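# Naltari mothers' house opens a second floor

The pro-life association Brosness has opened 12 new rooms for pregnant women in difficulty. 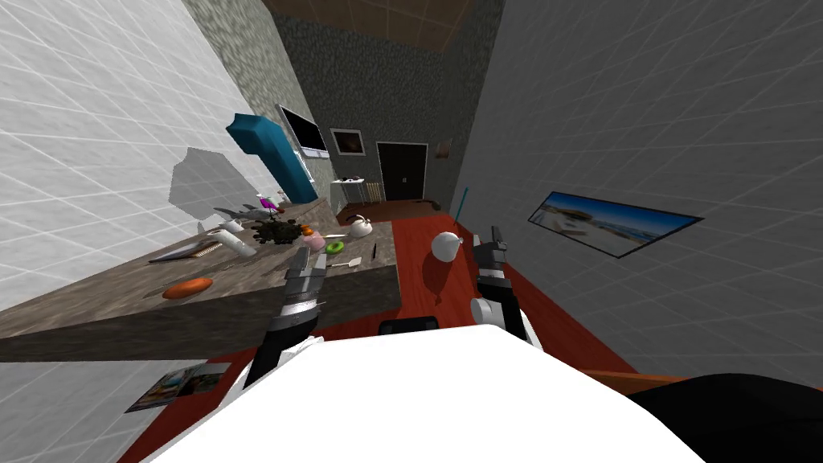 ## More places from March

The house in Naltari was started by students of our movement and until now could receive only a few guests. With the second floor, women can stay from the first months of pregnancy until the child is one year old. The stay is free of charge.

The works were paid with 768 small donations, and 70 of them came from the parish groups of Sial. A dinner in Breron, with 200 persons at the tables, covered the cost of the new heating.

The association now looks for cradles, winter clothes for newborns and people who can drive in the evening. The office answers the phone until 7 p.m.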